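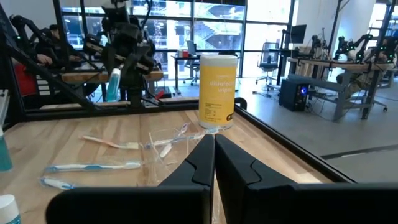

Disinfecting wipes have a yellow label.

Germs are living things too small to see. Some can make you sick. Soap and water wash germs off your hands. Disinfectant kills germs on hard things such as tables. 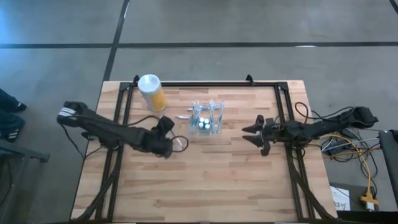

A wiped table has to stay wet for a while. The label tells grown-ups how long. Wipes are for grown-ups to use, and they are never for skin.
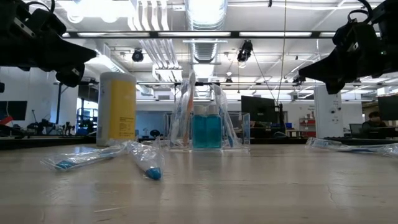
Satside Children's Library, Science Corner Team

Wash your hands before you eat and after you use the bathroom.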